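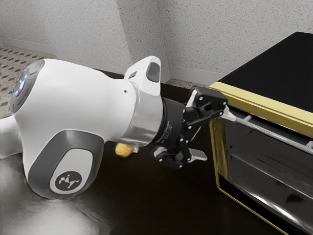 Pretisdale, 10/06/2026

To: Prurnine owners list
Subject: Re: Morkix maintainer drops to float too early on AGM

Replying to the message from last night, with the relevant part quoted. The rest of the thread can stay in the archive.

> I have the Morkix maintainer on a Prurnine with a
> group 34 AGM battery. It goes to the green light in
> less than an hour, every time. In the morning the
> battery reads 12.5 and the car cranks slowly. The
> battery is 2 years old. I set the switch to AGM.
> Is the charger bad, or is the battery bad? I do not
> want to buy both.

You can't tell from the green light. On this charger it only means that the current has dropped below the cutoff while the voltage is at the absorption setting. A full battery will do that. A sulfated battery will also do that, and so will a bad connection. The charger sees high resistance in all three cases and switches to float.

From the numbers you gave I would suspect the connection first and the battery second. The charger is a distant third. I have run the same unit through two winters and the output voltage has stayed within a tenth of a volt of where it should be.

Some notes on the ring terminal lead that comes in the box. The fuse holder is the weak point. The spring contacts lose tension, and the drop across the holder can get large enough to fool the charger. Measure from the charger side of the fuse to the battery post while it is in bulk mode. On mine it was 0.4 volts, which was enough to cause exactly what you describe. I cut the holder out, put in a sealed blade type with heavier wire, and the drop went away. Charge time on the same battery went from under an hour to most of a night.

Also look at where the negative ring is attached. On the Prurnine a lot of people use the bolt on the inner fender, as it is easy to reach. That bolt goes into painted metal. Move the ring to the battery post or to the engine ground and measure again.

The order I would do it in:

1. Disconnect the charger and let the car sit overnight with the negative cable off. Measure at the posts in the morning. Write the number down. If it holds with the cable off and drops with it on, you have a parasitic draw, and none of the rest applies until you find it.

2. Reconnect the charger with the clamps directly on the posts -- not the ring lead. Note how long it takes to go green. If it now takes several hours, the lead or its ground point was the problem.

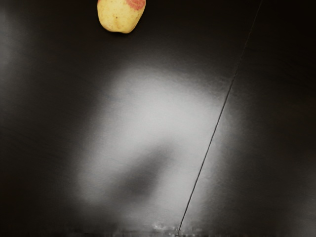

3. If it still goes green early, take the battery out and have it load tested. Most parts stores will do this at no charge. Ask for the measured number and compare it to the rating on the label, as a plain "good" or "bad" from the tester is not much use.

4. If the battery passes, put the charger on a different battery that you know is partly discharged. If it goes green early on that one too, then the charger is bad.

About the Thái charger that was suggested earlier in the thread: it does have a recovery mode, and I tried it on an old flooded battery in August. The resting voltage came up a little. The cranking was no better. I would not buy one for this.

One more thing on the mode switch. The AGM position only takes effect at power-up. If you move the switch with the charger already plugged in, it keeps the old setting until you pull the plug -- the manual has this on page 17, in a footnote. In the standard position the absorption voltage is lower, and an AGM battery will never quite get full.

Please post the overnight reading and the voltage drop across the fuse holder when you have them.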